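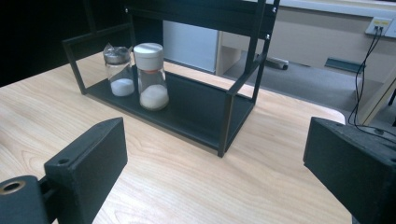
米恩利（Mirnley），12月

票数出来的时候，会场里的暖气已经关了。2,016对1,639。现任市镇议会议长贾汉吉尔·迪萨纳亚克（Jahangir Dissanayake）保住了党内提名，但台下鼓掌的人不算热烈，后排有几个直接拿了外套走人。

赢是赢了。麻烦在后头。

起因还是合并案。邻近的邓巴区要不要并进米恩利，吵了四年，议会表决推迟过两次，第三次定在明年春天。迪萨纳亚克主张并，越快越好。他的理由讲过无数遍：两边共用一条河，一个垃圾场，一条公交线，却养着两套班子。反对的一派说，邓巴的债谁来还？

债的数字各说各的。议长办公室只肯讲“可控”。追问了两次，还是“可控”。

初选前一周我跟着他跑了一天。早上七点，火车站，发传单，手冻得通红。有位老太太拉着他讲路灯，讲了很久，他就站着听，助手在旁边一直看表。中午在维尔特尔街的面馆，他边吃边改讲稿，汤洒在第二页上。下午去邓巴，气氛就不一样了，有人隔着马路喊“别来收我们的学校”。他走过去想解释，对方已经上车。

“他们怕的是学校，不是债，”他后来在车上说，“我早该先谈学校的。”

这话算是认错。他很少认错。

迪萨纳亚克今年70岁，进议会前在斯基尔蒂尔水务公司管过调度，说话慢，记性好，开会从不拿稿子，不过发脾气也是出了名的。党内年轻一些的议员私下抱怨，什么事都要先过他那一关，合并案的条文改了哪几处，有人是看报纸才知道的。其中一位跟我讲，初选投给对手的人里，一半并不反对合并，反对的是他这个办法。

所以提名之后的头一件事，是补课。他答应在表决前公开全部条文，并在邓巴开4场听证会，头一场就谈学校。反对派要求把债务清单也附上，截至发稿，议长办公室没有答覆。

接下来看票。议会里两派人数咬得很紧，几个独立议员还没表态，其中至少一位说要等听证会开完再讲。如果春天这次再推迟，案子就得留给下一届，到时侯坐在议长位子上的是谁，就难说了。

散场后我在门口又碰到他，围巾没系好，正在找车。问他有没有把握。

“先把听证会的场地订下来，”他说，“邓巴那边的礼堂，到现在还没回电话。”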